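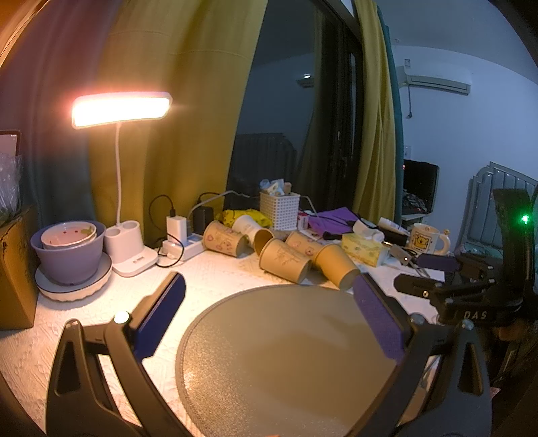
Figure 3. Gripper view of the cup task, with five paper cups lying beyond the placemat.

3.2 Student recording sessions

The cup task was set by the second-year project group (Su, Chiang and Echevarría) as part of the Jotum course module. Each student worked with a hand-held gripper and recorded 100 attempts at picking up a paper cup and standing it on the round placemat. Cups differ in colour and print, and were tipped over into a loose pile, as in Figure 3, so that the student had to choose an angle of approach for each one. The other objects on the table were left where they were between attempts.

The group recorded 300 attempts in all. Kwok checked every recording and removed 13 in which the cup left the camera's view before it was released. Attempts that ended with a dropped cup were kept and labelled as failures.

Students were told to work at their own pace. Su closed the finger pads on the rim in most attempts, while Chiang preferred the side of the cup near its base. We return to this difference in Section 4.1, where the two styles are used to train separate policies.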